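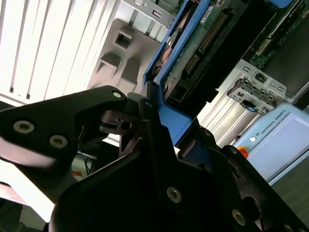

One reader wrote in after the last page to say the pull is easy and the put-back is where every script dies, and could we please do a page on that. Fair. Same reader wants the arm to stop dead whenever the force reading jumps. Less sure about that one, see further down.

Workshop tips: software for drive swaps with an arm
October 3, 2022

Quick ones, in no order. Written off the bench notes, so excuse the shorthand.

Name your frames like a person would. bay_mouth, caddy_grip, tray. Not tf_7. You will be reading these at the end of a long day.

Teach the bay, not every slot. One good pose at the corner of the bay, then slot offsets from the drawing. Touch it up after anyone moves the chassis. Anyone means you too.

Save the approach and the insert as two separate moves. Approach can be fast and come from the planner. Insert is a straight line, slow, no planner. Planners love to find a clever way round and a drive bay is no place for it.

Put the held drive in the collision model. Easy to forget — the planner thinks the fingers end at the fingertips and swings the far end of the caddy into the sheet metal. Attach on grip, detach on release, and log both.

Force limits. Start low, 20 newtons on the insert, raise it only if good seats are getting flagged as jams. On a jump, don't just stop. Stop, back off 11 mm, small wiggle side to side, try again. Two tries then call a human. A hard stop leaves a drive half in with the arm still leaning on it. That's our answer to the reader, anyway.

Camera at the wrist: lock the exposure. Daylight through a window will wreck a threshold you tuned in the evening. Dark bay, bright blinds, auto exposure picks the blinds every time. If you can't lock it, crop to the bay before you measure anything.

Shiny bracket metal fools edge finders. Color is better if your caddies have one. We mask on the caddy color first, then fit the line inside teh mask. Golleck does this in one block, Nerari needs two and a bit of patience.

Redo hand-eye calibration after any screw on the gripper gets touched. Any screw. 21 poses is plenty if they are tilted well, and useless if they're all flat.

Keep the bad runs. Folder per day, joint log plus wrist video, same clock. Run 187 on our Jedumley bench looked like a vision fault for a week and it was a stale tool offset. Only saw it by playing the two side by side.

Version the tool offset with the program. Same commit. Munasinghe export skips it by default, so tick the box.

Dry run with a empty caddy first. Speed slider down, hand near the stop.

More on cable slack next time, that one needs it's own page.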